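Carnets d'atelier > Bois et finitions > Plateaux > Entrée du 18 novembre 2023

Nous utilisons des cookies pour mesurer la fréquentation du carnet. En poursuivant votre lecture, vous acceptez leur dépôt.

Plateau de la grande table, suite.

Repris le plateau ce matin là où on l'avait laissé, ponçage terminé au grain 180 sur toute la surface. Le chant côté fenêtre reste à faire à la main, la ponceuse marque trop près de l'arête. J'ai passé un chiffon à peine humide pour relever le fil, laissé sécher pendant le café, puis égrené au 240 dans le sens du bois. Deux passes, pression légère. Changer l'abrasif plus souvent que je ne le fais : le premier disque était mort bien avant que je m'en aperçoive et il reste des petites virgules près du bout gauche. Elles ne se voient qu'à la lampe rasante.

Rappel de ce qu'on veut : une table claire, mate, qui ne jaunit pas et qu'on peut reprendre localement sans tout décaper. L'ancien vernis avait tenu, mais dès qu'il était rayé il fallait repartir du bois nu. La commande pour la salle de lecture de Montecinos comprend trois tables, celle-ci sert de référence pour les deux autres. Budget fournitures 217 euros, abrasifs compris.

Essais de finition faits sur des chutes du même lot :

– huile Zaninine incolore, deux couches : belle profondeur, mais le bois fonce et tire sur le miel. Trop chaud pour ce qu'ils demandent.
– huile Zaninine avec pigment blanc, une couche : le ton clair est conservé, le fil reste lisible. Séchage long.
– cire dure Kiltell, une couche : toucher agréable, presque pas de changement de couleur, mais une tasse chaude laisse un rond.
– vernis à l'eau Girneo mat, deux couches : solide, un peu plastique au toucher. On retombe sur le problème des reprises.

Retenu la Zaninine pigmentée, en couche mince, essuyée au bout de 33 minutes. J'avais essayé d'attendre davantage sur une chute et le pigment s'était déposé dans les pores, avec un voile laiteux difficile à enlever. Appliqué dans la foulée sur le plateau, en commençant par la moitié du fond.

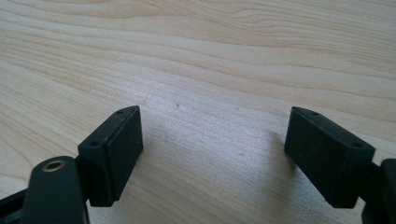
Carnet tenu par l'atelier bois – publié le samedi

Le veinage ressort bien dans la moitié haute, avec les lignes brunes fines et les bandes presque blanches entre elles. Tout en haut le fil ondule, puis il s'étire plus régulièrement vers le milieu. C'est le dessin que je voulais garder. Plus bas, au centre, ça paraît plus pâle et un peu marbré, et le fil s'y perd. Je ne sais pas encore si c'est la lumière ou un excès de pigment. À revoir en lumière du jour, en se plaçant des deux côtés de la table, avant de décider quoi que ce soit.

Si c'est du pigment : tampon blanc, très peu d'huile incolore, travailler la zone en fondu et essuyer tout de suite. Ne pas repasser au 240, on ferait un creux de couleur impossible à rattraper sans reprendre tout le plateau.

Au toucher c'est lisse. Un léger reflet là où la lumière tombe, mat ailleurs – conforme à l'échantillon accepté.

Quantités : la fiche donne une consommation très optimiste. J'ai pesé le pot avant et après, il faudra prévoir un deuxième bidon pour les trois tables. Le stratifié bon marché du fournisseur habituel est à 2,000 la série, on n'est pas du tout dans le même travail, je le note seulement parce que la question revient à chaque réunion.

Les chiffons huilés sont à plat dehors, sur la grille. Ne pas les mettre en boule dans la poubelle, même pour une heure.

Reste à faire :
– chant côté fenêtre, à la cale, 180 puis 240
– contrôle de la zone claire au centre
– reprendre les virgules du bout gauche si elles se voient encore une fois le plateau sec
– dessous du plateau, une couche aussi, pour équilibrer
– commander des disques 240 et le bidon

Livraison prévue en janvier. Pas de deuxième couche avant lundi.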